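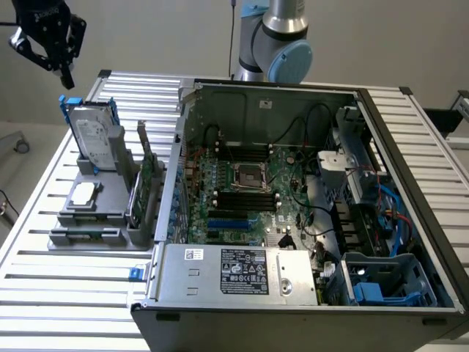 An open desktop tower lying on its side, side panel removed.

How to Get an Old Office Computer Ready to Sell or Give Away

By Onyekachi Nwachukwu
October 2023

Most used desktops sell slowly for two reasons: the listing leaves out basic facts, and buyers worry about what is still on the drive. Both can be fixed in an afternoon. These steps are for a plain Windows tower of the kind small offices buy in batches, but most of them work for a home machine too.

Step 1. Copy your files off

Plug in an external drive and copy the Documents, Desktop, Pictures and Downloads folders for every user on the machine. Export browser bookmarks and saved passwords separately. If you use a bookkeeping program, make a backup from inside the program. Copying its folder by hand often misses the company file.

Open a few of the copied files on another computer before you go further.

Step 2. Sign out and release licenses

Paid software is often tied to one machine. Open each program, find the account or license page, and deactivate it. Do the same for cloud storage, email and the Microsoft account. I skipped this once in June and spent most of a morning on the phone getting a seat back.

Step 3. Wipe the drive

In Windows 10 or 11, search for "Reset this PC" and choose "Remove everything." Under the additional settings, turn on the option to clean the drive. A large hard disk can take many hours, so start it in the evening.

If the drive held tax or medical records, take it out and keep it. Say in the listing that no drive is included.

Step 4. Write down what is in it

Shut down, pull the power cord, and hold the power button for five seconds. Lay the case flat and take off the side panel. Touch bare metal on the case before you reach inside.

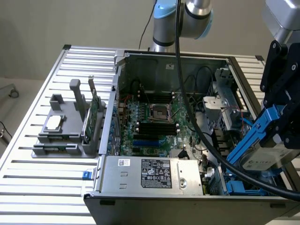 Note the motherboard model, the number of memory sticks and the size of each, and the wattage on the power supply label. The processor name is easier to get from Windows, so look it up before the wipe if you can. Blow out dust with short bursts of canned air, and hold fan blades still with a finger while you do it.

If you are keeping any parts, take them out now and put them in anti-static bags. Change the listing to match.

Step 5. Set a price

Search for the same model and look at sold listings only. Asking prices tell you very little. Lyle Yazzie, who sells used equipment at Besnard, takes the middle of the last five sales and subtracts the cost of anything missing. A machine without a drive or memory should be listed "for parts."

Step 6. Write the listing

Put the brand, model, processor and memory in the title. In the text, list what is missing, what you tested, and whether the power cord is included. Mention scratches. Give the rough weight if you will ship it.

Step 7. Hand it over

For local pickup, meet somewhere with an outlet so the buyer can see it turn on. For shipping, use a double-walled box with two inches of padding on every side.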